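Section 4: Setting up a basket run

Flarkport Robotics Club – Student Arm Guide
Revised Tuesday, August 25, 2020

This section covers the basket task from power-up to the first recorded run. Complete Section 3 (mounting the wrist camera) before you start. Two students are needed: one at the laptop and one at the stop button. They can swap between runs but not during one.

4.1 Before you switch on

1. Clear the work surface and wipe it with a dry cloth. Do not use spray cleaner. It leaves streaks that show up under the ceiling lights.
2. Check that both gripper fingers are tight. Try each finger screw with the small hex key from the red pouch. If a screw turns, snug it up and stop. The black mounts are plastic and will crack if forced.
3. Run your hand along the camera cable from the wrist to the base. There should be enough slack for the wrist to turn fully both ways.
4. Tie back long hair, and take off lanyards and loose bracelets.

CAUTION: Keep hands off the work surface whenever the green lamp is lit, even if the arm is still.

4.2 Starting the arm

1. Turn the Bovach power supply on at the wall, then at the front panel.
2. Wait for the lamp to go from amber to green.
3. On the laptop, open Greco and choose your team name.
4. Press Home. The arm will rise, turn to the centre and stop.
5. Press the stop button once to test it. The lamp should go out. Twist the button to release it, then press Home again.

If the lamp stays amber, see Section 9. Do not switch the supply off and on more than once.

4.3 Setting speed and grip

Open the Limits tab and enter these values:

Travel speed limit: 1000
Lowering speed limit: 800
Record delay (milliseconds): 1000
Grip level: 7

Grip level runs from 1 to 20. Level 7 suits the soft items as well as the hard ones. Ask Selamawit Mamo or Leonardo Marchetti before going higher. Teams that saved their own settings in October need to enter them again, as the old files do not load in the current version.

4.4 Loading the basket

1. Put the wicker basket on the grey surface with its long side facing the gripper.
2. Take items from the Rundent tub according to your team's task card. Mix shapes and sizes.
3. Place the items by hand, with gaps between them. Nothing should lean on the rim.
4. Lay any jar on its side or tipped over, so the arm has to deal with an awkward angle. Lids must be screwed on.
5. Step back and tell the laptop operator the surface is clear.

Note: Do not line items up neatly. A slight turn on each one makes for better practice.

4.5 Checking the camera view

1. In Greco, press Open Gripper, then Camera.
2. Jog the arm until the whole basket is in view between and beyond the open fingers.
3. Check that both fingertips show at the bottom of the picture. If only one shows, the camera bracket has slipped. Go back to Section 3.
4. Compare your view with Figure 4-1. Your items may differ, but the basket and fingers should sit in much the same place.
5. Press Save View. 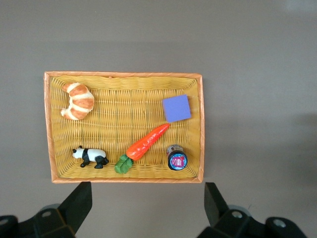

Figure 4-1. Wrist camera view, gripper open, basket loaded with six items.

The basket can sit a little left of centre, as it does in the figure. Leave the space on the right clear for set-downs.

4.6 First run

1. Choose one item from the task card and type its name in the Target box, for example "carrot" or "panda".
2. Call "running" and wait for the person at the stop button to answer.
3. Press Record, then Start.
4. When the arm is back at home, press End and mark the run as Picked, Dropped or Missed.
5. Write the result in the team logbook – dropped and missed runs count too.

CAUTION: If the basket moves or lifts with the item, press stop straight away. Do not reach in to hold it down.

Report damaged items or fingers to Hortensia Quiroga before the next team sets up.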